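Ticket: Drireron cell, two-arm bench
Status: open, monitoring
Opened: 17th July
Reported fault: intermittent missed grasp on the green part with the brown base, right arm

Part is approached at the correct height but the jaws close off center. Fault rate was 9 in 60 cycles before any change. No alarms in the Wundidbridge log. Joint temperatures normal.

Checks done:
Wrist camera mount torque: OK.
Gripper zero: re-homed, no change.
Finger pads: worn along the edges, kept in service for now.
Hand-eye calibration: last run in September, overdue.

Views from the cell, wrist and head camera:

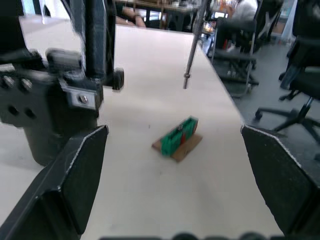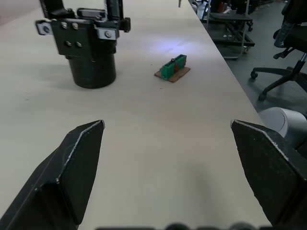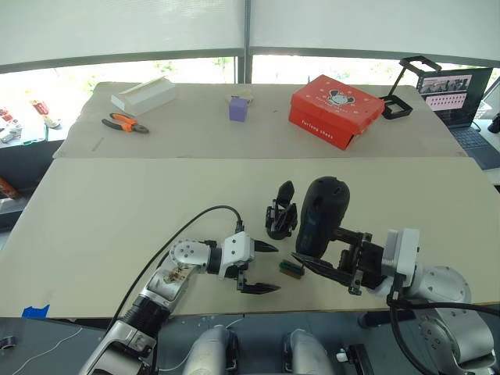 Ran the Buvico calibration routine with 30 poses. Wrist camera offset had drifted in Y only. Wrote the new offset to the controller and restarted the Damasceno planner, which does not reload it on its own. Old values saved as a backup in the cell folder.

Retest: 20 cycles, part angle changed by hand each time. One miss, at the far end of travel. Cause not confirmed. Could be cable drag at full reach.

To do:
Replace finger pads, both arms.
Add slack to the wrist cable and repeat the far-end test.
Leave ticket open until the second retest is logged.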